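**Dundach students take block-sorting robot to the Stallstead simulation round**

DUNDACH, 04/08/2018 – The Dundach High robotics club has qualified for the Stallstead Challenge, a student contest in which every team programs the same robot arm in simulation.
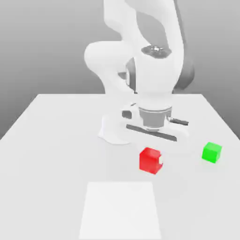

The club started in the fall with 12 members, most of whom had never written a line of code. They now meet twice a week after classes and have logged around 200 hours on their entry, which they named Marchand after the street the school stands on.

The task sounds simple: pick up a colored cube, carry it to a target, and set it down without knocking anything over. Getting a program to do that again and again is another matter! Early versions closed the gripper too soon or swung wide of the table. The students kept a shared log of every failed run and went through it together at the start of each meeting.

For the qualifying round, teams sent in their code and the organizers ran it with the cubes in new starting spots each time. Dundach's entry finished in the top 10 and earned a place in the final, to be held in Undavport in May. Finalists will get 2 attempts at a longer task that includes stacking – something the club began working on last week.

The club will hold an open evening in the school library before the trip, with the simulator running so that visitors can try moving the arm themselves. Families and younger students are very welcome, and no experience is needed. Details will be posted on the school's events page.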